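Search this site Search
Student Projects
Reading time: 2 min
Last updated: May

Getting a Small Online Shop Found: Report on the Sastura Project

Our task was to raise the number of people reaching Sastura, a two-person shop selling mugs and bowls, through ordinary web searches. We had one term and no ad budget.

When we started, the site had 100 product pages. Most had the same page title, and 50 of them had no text except a price. Katherine Urrego rewrote the titles so each one named the product and its color. I wrote short descriptions and fixed the links between the category pages.

We used Raller to check search terms. People searching for "gift mug" mostly landed on big stores, so we went after longer phrases instead – "blue mug for left-handed person" was one that worked. We also wrote eight guide pages on care and shipping.

Results

Visits from search went from 900 a month to more than double that by the last month of the project. Sales did not rise at the same rate. The guide pages brought in readers, but few of them went on to a product page. We should have put product links higher up on those pages, and we only noticed this in the final two weeks.

The move to the Prendergast template cost us time as well. It changed the page addresses, and old links broke until we set up redirects.

If another group takes this on, they should save the starting numbers before changing anything. Ours for the category pages are incomplete.

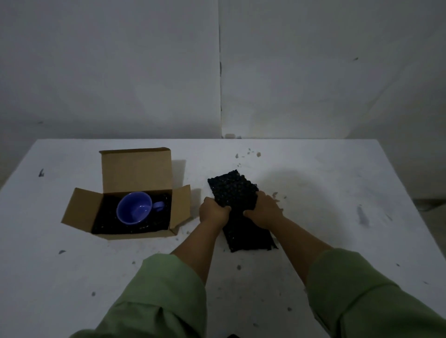
Kelly Ackroyd wrote back that she would have liked the guide pages counted separately from the product pages, and asked whether the redirects were still in place.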